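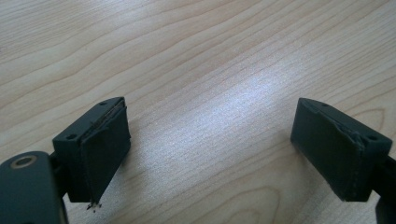
Budgeting For A Small Gripper Arm In The Workshop

If you've been eyeing up a bench arm for sorting, holding and fetching, do it! I've had two now and I'd hate to go back. But plan the spending first, as the price on the shop page is only where it starts.

Mine came to £902 all in, and the arm itself was well under that. The rest went on a mounting plate, a decent power supply and pads. Lots of pads.

Pads are the bit people forget. The rubbery facing on the fingers does all the gripping, so it takes all the wear. Look for a peeling top edge, frayed bits at the tip, or a crease where the covering has started to buckle. Any of those and I'd put a fresh pair on the shopping list. I buy mine in packs of 8 (Zormont do them, and so do Gallardo) and put £64 a year aside.

Before you order, check:

Are the fingers held on with ordinary screws? Two per finger is lovely, you can swap a pair while the kettle boils.

Can you buy pads on their own? Some makers only sell the whole finger, and that gets dear quickly.

How far do the fingers open? Measure the fattest thing you want picked up and add a bit.

Is your bench flat, and can you spare the room? Mark out the reach with masking tape and live with it for a week.

Kenneth Gourlay in Brurkville bought his Oruvard second-hand and it's a cracking machine, but he had to replace both pads and a cable straight away. Ask for a close-up of the fingers before you agree a price!

For cleaning, a damp cloth for dust and tweezers for stray fibres. Keep solvents well away from the glue.

Next month: cable clips, and Tyyne Hämäläinen's trick with old curtain hooks.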